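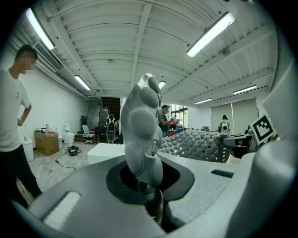
2月 入浴剤(固形・炭酸タイプ)の続き

前回の配合がどうしても表面ぼこぼこになるので、今日は水分の入れ方だけ変えてみる日。配合そのものはいじらない。いじりたくなるけど我慢!

重曹は300 g、銘柄はいつものKusuma。クエン酸と片栗粉まで足して粉の合計が500 gになるところまで量る。クエン酸は袋の底のほうが固まっていて、乳鉢でつぶしてからふるいにかけた。ここをさぼると仕上がりにざらざらした白い粒が残る。前にそれで全部やり直したことがあるので、面倒でもふるう。というか、新しい袋を開けたら日付をマジックで書いておいてほしいです(自分も含めて)。

香りはBrisicoの柚子。瓶を開けた瞬間はものすごくいい匂いなのに、粉に混ぜると急におとなしくなる。足したくなるけれど、前に足しすぎたときは型から出したあとも表面がべたついて、包んだ紙に油じみが出た。今回は控えめのままにしておく。棚にあるラベンダーのほうは残りわずか。

水分は無水エタノールを霧吹きで。これまでは片手で吹いて片手で混ぜていたけれど、今日はひと吹きしたら霧吹きを置いて、両手でもみ込んで、また吹いて、というふうにした。時間はかかるけど、粉がしゅわっと鳴らない。ボウルの縁に湿った塊がつくのも減った気がする。握って崩れないくらい、と前のページに書いたのは自分だけど、この「くらい」が人によって全然違うらしい。私の感覚だと、握って、指で軽くはじいたときに大きく二つに割れるのがちょうどいい。粉々になるならまだ乾きすぎ。

型はGritauのステンレス半球と、Oltinanoのシリコン角型の両方に詰めた。半球は山盛りにしてからぎゅっと合わせて、はみ出した分を指で払う。ひねらないこと! ひねると合わせ目からずれて、乾くあいだに帽子みたいにぱかっと外れる。角型は詰めるのは楽なのに角が弱くて、抜くときにいつも欠ける。今回は底に薄く粉を敷いてから詰めてみたら、欠けたのは端のほうのひとつだけで済んだ。うれしい。

半球の大きいほうは抜いた直後で290 g。ずっしりしていて、見た目はもう売り物みたい(言いすぎ)。

乾燥は棚の上段、除湿機をつけて4時間。そのあと触ってみたら、半球の表面はさらさらで、爪を当てても跡がつかない。角型はまだ少ししっとりしていたので、ひっくり返して底を上に。シリコンの型に入れたまま乾かしていたのがよくなかったかも。次は早めに出して網にのせる。

午後3時すぎ、洗面器で小さいかけらを溶かしてみた。泡は細かくて、音も静か。最初の勢いはおとなしいけれど、前のより長く続く。溶け残りなし。香りは湯気が立ってからのほうがよく出て、柚子は粉の段階であきらめちゃだめだなと思った。お湯の色は着色していないのでほぼそのまま、片栗粉のせいか少しだけ白くにごる。これはこれで好き。

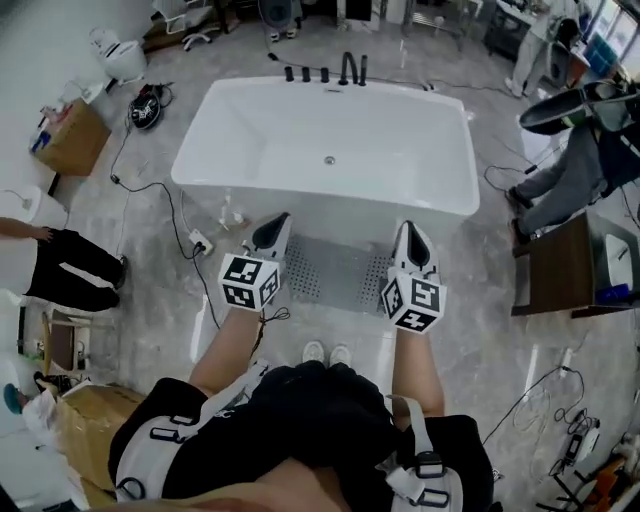
白い置き型の浴槽、角ばった形のもの。

浴槽でやるときの書き方も統一したいので、ここに置いておく。お湯の温度は入れる直前に測る。かき混ぜない。溶けきった時刻は、塊が見えなくなったときにする(泡が止まったとき、だと人によってばらばらになる)。排水したあとは縁と底を手でなでて、ぬるつきがあるかどうかをひとこと。オイルを足した配合のときはとくに、底がすべるので気をつけて。拭き取りは中性洗剤で、スポンジはやわらかい面だけ。研磨剤入りのやつは使わないでください、流しの下に紛れています。

気になっていること。
角型の角、いっそ最初から丸めた型を探したほうが早いんじゃないか。
片栗粉をコーンスターチに替えたときのにごり方。香りにも影響するのか知りたい。
保管袋。今の袋は口の閉まりが甘くて、湿気た日に中でふくらんでいた。乾燥剤を入れればいいのか、袋ごと替えるのか。
エタノールの残りが少ない。次の注文に入れる。

今日の分は棚の上段の右、紙に「柚子・ゆっくり吹いたほう」と書いてあります。まだ包まないで、触るなら乾いた手で。角型はもう一晩置いてから欠け具合を見る。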